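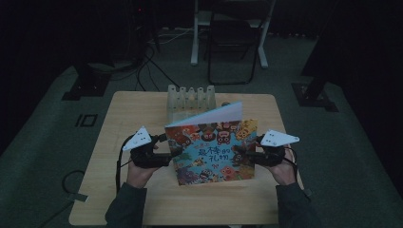

Tondside Library replaced its paper issue slips in May, and Ratree Noiphan, who manages the children's stock, has been checking the catalogue against the shelves ever since. The collection holds 3704 titles. "We found 52 records with no book behind them," she said. "Most were entered twice under different spellings."

Picture books are filed by author surname and limited to 40 per bin. Noiphan would prefer fewer — "a full bin splits spines" — but floor space is fixed.

Repairs go to Panya Kamolrat, who uses a cold adhesive and presses each volume overnight. "Hinges fail first," he said. "Covers can usually be kept."

The next check covers board books.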